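Features > Food and Storage > The long green pepper and the zip-top bag

Print this page | E-mail this article

The long green pepper and the zip-top bag

By Urmas Liepiņa
May 23, 2024

Fresh peppers are mostly water held in by a waxy skin. Almost every question of how to store them comes down to how fast that water leaves, and where it goes once it has left. A pepper in an open dish in the refrigerator loses it to the air and goes soft at the shoulders first, near the stalk. A pepper in a sealed bag loses much less, but what it does lose stays inside with it, and condensation on the skin is where mould starts.

The resealable bag is a compromise between those two failures. It has become the default in small kitchens and in a good many large ones, and it is usually used badly.

Ebony Te Moana runs the preparation room at Buso, a lunch kitchen which sends out 600 covers on a full day. Long green peppers are on the menu from spring until the end of July, blistered, pickled or sliced raw over rice. The kitchen receives them in open crates and portions them into clear bags the same morning.

"The bag does two jobs," she says. "It slows the drying, and it keeps one batch apart from the next. People remember the first job and forget the second. Then you have four half-full bags and no idea which came in first."

Her method is plain. The peppers are sorted on a metal bench, and anything with a split, a soft patch or a torn stalk goes to the stove the same day. The sound ones are wiped with a dry cloth. They are not washed at this stage. Water caught under the cap of the stalk does not dry inside a bag, and a pepper rinsed before storage will often go black at the top while the rest of it still looks good.

Bags are filled lengthwise, with the stalks all at the zip end. Long peppers put in crosswise push against the side seams, and the tips get bent when the bag is stood up. A bent tip on a thin-walled pepper cracks within days. Nine peppers of ordinary length will fit in the bag size Buso uses, though the kitchen stops short of that if they are fat.

Closing the bag takes more attention than it gets. A press seal is a ridge sitting in a groove, and it holds only where the two have met along the whole length. The usual weak spots are the corners, where the thumb starts late or leaves early. Coloured seals help a little, as a gap shows up as a change in shade. Te Moana's staff run the seal once from each end and then fold the top over.

Opinion differs on how much air to leave in. Pressing a bag flat is right for freezing, where air means ice crystals and dull colour. For fresh peppers it matters less, and squeezing does harm if it forces the walls of the pepper together. Plondetti, which makes the bags used at Buso, sells a version with small punched holes for produce. Te Moana has tried it and gone back to plain ones with a sheet of paper towel inside. The towel takes up the condensation and is changed when it feels damp.

The basket is the other half of the arrangement. Bags laid directly on a refrigerator shelf slide, stack and end up under something heavy. Set in a slotted plastic basket they stay upright, and the cold air can get at them from the sides. The slots also let a person see roughly what is in there without lifting everything out, which in a busy kitchen is worth more than a label that has rubbed off.

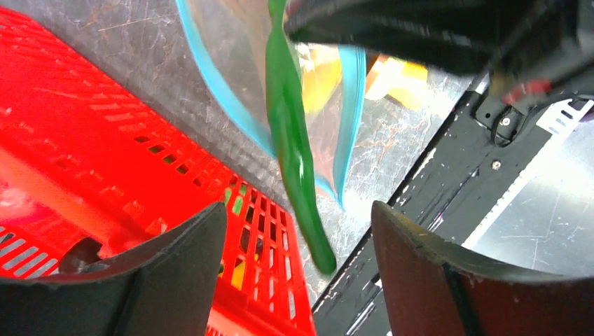
Colour coding is common but hard to keep up. Buso began with red baskets for peppers and chillies and another colour for herbs, and the system lasted until the first day a basket was in the wash. Te Moana now asks only that everything in one basket should be of one age. New bags go at the back and old ones come forward. When a basket is empty it is scrubbed with a stiff brush, as the slots collect seeds and bits of stalk that rot if left.

Benches need the same care. A metal top that has seen years of knives and trays will be covered in fine scratches, and these are harmless so long as they are cleaned along their length and the surface is dried. The trouble is with deep gouges, which hold pulp. Pepper juice is mild enough, but chilli residue in a gouge will pass to the next thing cut there, and to the hands of whoever cuts it.

Mixed bags are best avoided. Tomatoes, ripe bananas and stone fruit give off ethylene, and green peppers shut in with them will turn and soften sooner. Yellow and green peppers may share a basket without difficulty -- they want the same cold and the same dryness -- but ripe-coloured ones are further along and should be used first.

At home the scale is smaller and the rules hardly change. Two bags and one basket will serve most households. Keep the basket in the warmer part of the refrigerator, away from the back wall, where peppers can chill and pit. Bags that have held sound, dry peppers can be rinsed, turned inside out over a bottle and used again for the same purpose. Bags that have held cut chillies should be kept for chillies.

Cut peppers keep poorly in any bag. Use them the next day, or freeze them in strips.

Comments

Hulura
I have been washing mine first for years and blaming the shop. Will try the dry cloth.

P. Bolger
The holes work well enough if your fridge is a damp one. Mine is, and I would not go back to the plain bags.

greenbench
Does the paper towel need to go round the peppers or just in with them?

Ebony Te Moana
Just in with them, flat against one side. Wrapped round, it hides the bad one.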